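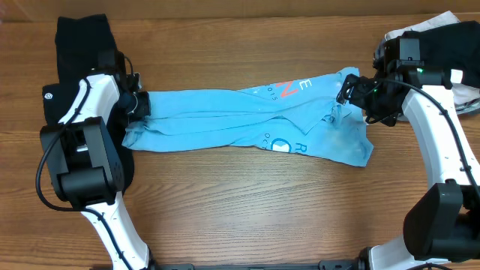

How far ahead of a runway show should the running order be locked?

Lock it 24 hours before the first call time. After that point, the only changes accepted are withdrawals: a look can come out, but nothing new goes in and no two looks swap places.

The rest of this page covers how to build a running order sheet for a small show, up to 70 looks, with one dressing area and one entrance. Larger shows split backstage into zones and need a separate sheet for each zone.

Before you start

You need the final look list from the designer, the model list with confirmed call times, the length of the runway in feet, and the music cut. Do not start from a draft look list. Every look added later moves the numbers below it, and the dresser cards have to be printed again.

Step 1. Give every look a fixed ID

Assign each look a short code that never changes, such as B04 or G17. The letter stands for the group in the collection. The position number, which does change, goes in its own column. At the Grevby show in July, Rhea Evangelista's team used the position number as the only label. When look 11 was pulled, the labels on every hanger after it were wrong.

Step 2. Set up the columns

Use one row per look, in this order:

Position
Look ID
Model
Model's previous position
Gap
Dresser
Shoes (size and code)
Accessories
Notes

Keep notes under ten words. Instructions longer than that belong on the dresser card.

Step 3. Work out the walk time

Measure one full walk from the entrance to the photographers' end, the pause, and the return to the exit. Time three models of different heights in show shoes, and use the slowest result. Then set the release interval, the time between one model leaving the entrance and the next. For a straight runway with a single turn, start at 18 seconds and adjust in rehearsal.

Multiply the interval by the number of looks, then add one walk time for the last model. Add the finale separately. If the total runs past the music cut, shorten the interval before you ask for a longer edit. Do not go below 12 seconds on a runway where models pass each other.

Step 4. Check the gaps

The gap is the number of positions between a model's exit and her next entrance. Convert it to seconds using the release interval, then subtract the walk time. What remains is the real change time.

Minimum change times:

Slip-on look, same shoes: 60 seconds
Full change, new shoes: 90 seconds
Full change with laces, hooks or a hair change: 150 seconds

If a row falls short, move the model to a later look or recast it. Adding a second dresser saves less time than most people expect. Two dressers help with lacing and footwear, but they get in each other's way on anything that goes over the head.

Step 5. Print the dresser cards

Each card carries the look ID, the model's name, the order in which pieces go on, and a photo from the fitting. Write closures in full: "left side zip, then hook at top." Tape the card to the rail at eye level. Kyu-ri Na, who ran the dressing area for Hedano, prints a second set on yellow stock for quick changes.

Step 6. Post and freeze

Post the sheet in four places: the entrance, the dressing area, hair and makeup, and the sound desk. Put a version number in the top right corner. When a new version goes up, remove the old one from all four places before anyone is told about the change.

Withdrawals after the freeze

Strike the row with a single line and leave the position number blank. Do not renumber. The caller at the entrance skips the row and holds the same interval. Tell the sound desk only if three or more looks come out, as the end cue will then move by at least one full walk.

Keep the struck sheet after the show. The photographers' captions will be matched against it.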